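Wasserflasche (Kunststoff)

Eine Wasserflasche aus Kunststoff ist ein meist durchsichtiges Behältnis mit Schraubverschluss, in dem stilles oder kohlensäurehaltiges Trinkwasser abgefüllt, gelagert und verkauft wird. Als Werkstoff dient überwiegend Polyethylenterephthalat (PET), für die Verschlusskappe in der Regel Polyethylen hoher Dichte oder Polypropylen. Im Handel überwiegen Einzelflaschen für den Verzehr unterwegs und größere Flaschen für den Haushalt, die häufig in Folie gebündelt angeboten werden.

Von der Trinkflasche im engeren Sinn, die zum dauernden Wiederbefüllen durch den Benutzer gedacht ist, unterscheidet sich die Wasserflasche des Handels durch die dünnere Wand und den einfachen Verschluss. In der Umgangssprache werden beide Wörter vermischt.

Aufbau

Von oben nach unten werden Mündung, Hals, Schulter, Körper und Boden unterschieden. Die Mündung trägt das Gewinde und darunter den Tragring, einen umlaufenden Kragen, an dem die Flasche in der Abfüllanlage geführt wird. Sie ist der dickwandigste Teil der Flasche und wird beim Blasen nicht mehr verformt. An den Hals schließt die Schulter an, die je nach Modell glatt, gerippt oder mit Facetten versehen ist.

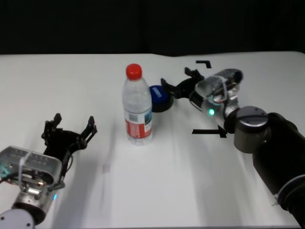
Stehende Wasserflasche mit rotem Schraubverschluss, im oberen Teil gerippt, mit überwiegend rotem Etikett; dahinter ein runder blauer Gegenstand.

Der Körper nimmt den größten Teil des Inhalts auf. Querrippen versteifen die dünne Wand gegen seitlichen Druck und verhindern, dass die Flasche beim Öffnen unter dem Griff der Hand zu stark nachgibt. Bei vielen Modellen ist der Körper an einer Stelle eingezogen. Die Einschnürung, in der Branche Taille oder Griffmulde genannt, erleichtert das Halten. Für das Etikett wird meist ein zylindrischer Abschnitt ausgespart, damit die Bahn faltenfrei anliegt.

Der Boden ist bei Flaschen für stilles Wasser flach gewölbt und mit strahlenförmigen Sicken oder Facetten verstärkt. Flaschen für kohlensäurehaltige Getränke haben dagegen häufig einen Boden mit mehreren Füßen, der dem Innendruck standhält. In der Mitte des Bodens bleibt der Anspritzpunkt des Vorformlings als kleiner, etwas dickerer Knopf sichtbar.

Herstellung

Kunststoffflaschen für Wasser werden in zwei Schritten hergestellt. Zunächst entsteht im Spritzguss der Vorformling, ein kurzes, dickwandiges Röhrchen mit fertig ausgebildetem Gewinde. Dieser wird erwärmt, in eine Form eingesetzt, mit einer Reckstange in die Länge gezogen und mit Druckluft aufgeblasen. Durch das Recken in Längs- und Querrichtung wird der Kunststoff fester und bleibt zugleich klar.

Vorformling und Flasche müssen nicht am selben Ort gefertigt werden. Vorformlinge nehmen beim Transport wenig Raum ein, fertige leere Flaschen sehr viel. Große Abfüller blasen ihre Flaschen deshalb im eigenen Haus. Kleinere Betriebe beziehen sie fertig, wie der Abfüller Wosby in Staltisville, der seine Leerflaschen vom Hersteller Pillard erhält und jeweils am Donnerstag anliefern lässt.

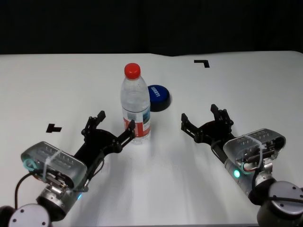
Das Gewicht der Flaschen ist im Lauf der Jahrzehnte stark gesunken. Möglich wurde dies durch kürzere Mündungen, flachere Kappen und eine gleichmäßigere Wandstärke. Eine sehr dünne Wand hat allerdings Nachteile: Die leere Flasche ist weich und fällt leicht um, und die geöffnete volle Flasche läuft beim Anheben eher über. Manche Abfüller geben vor dem Verschließen einen Tropfen flüssigen Stickstoffs zu stillem Wasser. Er verdampft und erzeugt einen leichten Überdruck, der die Flasche im Stapel stützt.

Befüllung und Kopfraum

Wasserflaschen werden nicht randvoll gefüllt. Zwischen Flüssigkeitsspiegel und Verschluss bleibt der Kopfraum, der die Ausdehnung des Inhalts bei Erwärmung aufnimmt. Seine Höhe hängt von der Form der Schulter, vom Füllverfahren und vom Nennvolumen ab. Bei klaren Flaschen ist der Spiegel von außen gut zu erkennen, besonders dort, wo das Licht auf die Rippen der Schulter fällt.

Die Füllhöhe ist kein verlässliches Maß für die Füllmenge. Dünnwandige Flaschen dehnen sich nach dem Blasen unterschiedlich weit aus, und schon ein Druck mit der Hand hebt den Spiegel sichtbar an. In der Abfüllung wird daher gewogen oder mit Durchflussmessern dosiert. Optische Kontrollen am Band dienen vor allem dazu, deutlich unterfüllte Flaschen auszusondern.

Verschluss

Die Schraubkappe besteht aus der Deckfläche, einem geriffelten Mantel und dem Garantiering, der beim ersten Öffnen an dünnen Stegen abreißt. In der Europäischen Union bleibt die Kappe bei kleineren Einweggetränkeflaschen inzwischen mit der Flasche verbunden. Außerhalb der EU sind lose Kappen weiterhin üblich.

Die Farbe der Kappe ist nicht einheitlich geregelt. Blau, Weiß, Grün und Rot kommen am häufigsten vor. Innerhalb einer Marke kennzeichnet die Farbe oft die Sorte, etwa stilles Wasser gegenüber einer Sorte mit viel Kohlensäure, doch kann dieselbe Farbe bei einem anderen Anbieter das Gegenteil bedeuten. In anderen Fällen folgt sie der Hausfarbe und wird auf das Etikett abgestimmt.

Etikett

Am weitesten verbreitet ist das Rundumetikett, das von der Rolle zugeführt, geschnitten und mit einem schmalen Leimstreifen an Anfang und Ende befestigt wird. Es besteht aus Papier oder dünner Kunststofffolie. Daneben gibt es Selbstklebeetiketten und Schrumpfhüllen, die den ganzen Körper umschließen können. Einige Abfüller verzichten auf ein Etikett und prägen den Namen in die Wand ein.

Das Etikett trägt den Produktnamen, die Bezeichnung der Wasserart, Füllmenge, Anschrift des Abfüllers und Angaben zur Zusammensetzung. Der Strichcode wird bevorzugt auf weißem Grund gedruckt, da die Lesegeräte an der Kasse auf den Kontrast angewiesen sind. Rote Striche oder schwarze Striche auf dunklem Blau sind ungeeignet. Bei farbigen Etiketten wird aus diesem Grund ein helles Feld ausgespart.

Zu den beliebtesten Motiven gehören Landschaften, vor allem Berge, Seen und Quellen in Blau- und Grautönen. Sie sollen auf die Herkunft des Wassers verweisen, zeigen aber nicht immer den tatsächlichen Quellort. Auch kräftige Farbflächen sind verbreitet, etwa die Verbindung von Rot und Weiß, auf der kleiner Text in der jeweils anderen Farbe gesetzt wird. Auf Etiketten für den chinesischen Sprachraum stehen die Pflichtangaben in chinesischen Schriftzeichen, oft eng gesetzt.

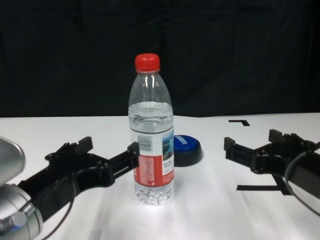 Lagerung

Verschlossene Wasserflaschen werden kühl, dunkel und aufrecht gelagert. Direkte Sonne fördert bei längerer Einwirkung den Übergang von Acetaldehyd in das Wasser, einer Verbindung, die beim Verarbeiten von PET in geringer Menge entsteht und einen leicht süßlichen Geschmack verursacht. Gesundheitlich gilt sie in den üblichen Mengen als unbedenklich. Stark riechende Stoffe wie Lösungsmittel oder Kraftstoff sollten nicht im selben Raum stehen, denn die Flaschenwand ist für manche Dämpfe nicht vollständig dicht.

Heiße Flüssigkeiten gehören nicht in gewöhnliche PET-Flaschen. Bei 80 Grad Celsius erweicht die Wand, die Flasche schrumpft und verliert ihre Form. Für Heißabfüllung gibt es eigene Ausführungen mit dickerer Wand und wärmebehandelter Mündung. Auch das Einfrieren voller Flaschen ist ungünstig - der Inhalt dehnt sich aus, und der Boden kann sich nach außen wölben.

Eine angebrochene Flasche sollte verschlossen und innerhalb weniger Tage verbraucht werden. Durch das Trinken aus der Mündung gelangen Keime in das Wasser, die sich bei Zimmertemperatur vermehren.

Standfestigkeit

Ob eine Flasche sicher steht, hängt vom Verhältnis zwischen Höhe und Standfläche sowie vom Füllstand ab. Am ungünstigsten ist die leere Flasche, deren geringes Gewicht schon einem Luftzug nachgibt. Wird etwas Wasser eingefüllt, sinkt der Schwerpunkt zunächst ab und die Flasche steht fester. Mit weiterer Befüllung steigt er wieder an. Auf einer glatten, ebenen Fläche liegt ein facettierter Boden nur mit seinem äußeren Ring auf. 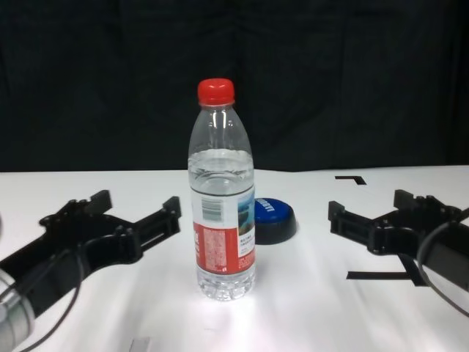 Weitgehend gefüllte Flasche auf weißer Tischfläche. Der Wasserspiegel liegt knapp unter der Schulter, das Etikett ist oben weiß und unten rot.

Durchsichtigkeit und Lichtwirkung

Klares PET lässt sichtbares Licht fast ungehindert durch. Die gefüllte Flasche wirkt wie eine Zylinderlinse: Gegenstände dahinter erscheinen verzerrt und bei genügendem Abstand seitenverkehrt, und auf der Unterlage können helle Flecken entstehen. An Rippen und Schulter bilden sich schmale Glanzlichter. Im leeren Zustand fehlt die Linsenwirkung weitgehend, und die Umrisse der Flasche sind vor hellem Hintergrund schlechter zu erkennen.

Rückgabe und Verwertung

In Ländern mit Pfandsystem wird die leere Flasche im Handel zurückgegeben. Der Rücknahmeautomat liest den Strichcode und prüft weitere Merkmale, weshalb das Etikett an der Flasche bleiben und lesbar sein muss. Zerdrückte Flaschen werden von vielen Geräten abgewiesen.

Nach der Sammlung werden die Flaschen nach Farben sortiert, zerkleinert und gewaschen. Kappen und Etiketten aus Polyolefinen schwimmen im Wasserbad auf, PET sinkt ab, so dass sich die Kunststoffe trennen lassen. Aus klarem Material können wieder Flaschen entstehen. Farbiges wird häufiger zu Fasern, Bändern oder Folien verarbeitet.

Siehe auch

Getränkeflasche
Mineralwasser
Schraubverschluss
Streckblasformen
Vorformling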